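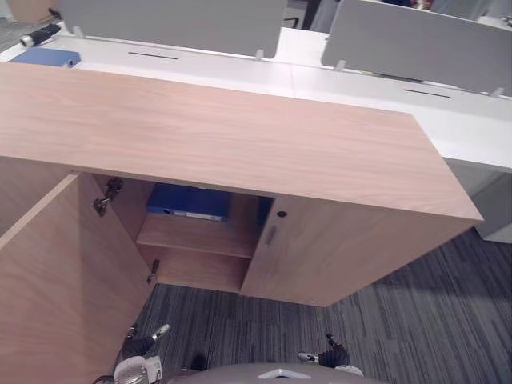 # ¿Merece la pena Nuvholm como excursión de un día?

**caminante_lento** · 11 de noviembre de 2024

¡Hola a todos! Estamos preparando el viaje a Rinomthorpe para junio y me ronda la duda de siempre: ir y volver a Nuvholm en el mismo día o hacer noche allí. Somos dos, andamos sin prisa (mi marido se para en todos los miradores, bendito sea) y nos interesa sobre todo el monasterio y el paseo del puerto. He visto que el autobús de Karnura sale a las 9 y cuesta 12 por persona, pero no encuentro el horario de vuelta por ningún lado. ¿Alguien lo ha hecho hace poco?

---

**tresmaletas**

Nosotros lo hicimos en el día y volvimos encantados. El monasterio se ve en un par de horas, luego comes en el puerto y todavía te queda un buen rato de paseo antes de coger el autobús. Dormir allí me parece tirar el dinero, sobre todo en junio, que suben los precios una barbaridad.

---

**olivayromero**

Pues siento llevarle la contraria a tresmaletas, con todo el cariño. Nuvholm a mediodía es una cola detrás de otra, y lo bonito viene cuando se marchan los autobuses y el puerto se queda tranquilo. Nosotras dormimos en la pensión Kalinowski, habitación 31, con una ventana pequeñita que daba a las barcas, y lo repetiría mañana mismo. 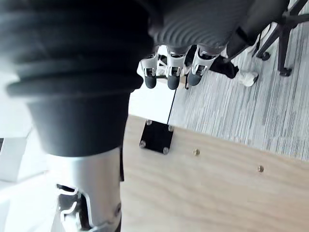 El desayuno era sencillo, pan, queso y una mermelada de ciruela que todavía echo de menos, y te lo servían temprano si pensabas subir al monasterio a primera hora. Eso sí, reservad con tiempo y preguntad por las escaleras, que son empinadas y con maleta grande se hacen largas.

---

**tresmaletas**

Lo de las colas te lo compro, pero si sales a las 9 llegas antes que los grupos. Y lo de las escaleras, para quien tenga las rodillas como yo, ¡decide bastante!

---

**mapadoblado**

Añado una cosa: al mirador de arriba se sube por 1260 escalones. Hay un camino más suave por detrás, más largo y con sombra. Con un marido que se para en todos los miradores, yo haría noche, la verdad.

---

**caminante_lento**

¡Mil gracias a los tres! Creo que nos quedaremos una noche y subiremos por el camino de la sombra. olivayromero, ¿recuerdas si en la pensión te guardan el equipaje después de dejar la habitación? Y sigo buscando el horario de vuelta, por si alguien lo tiene a mano.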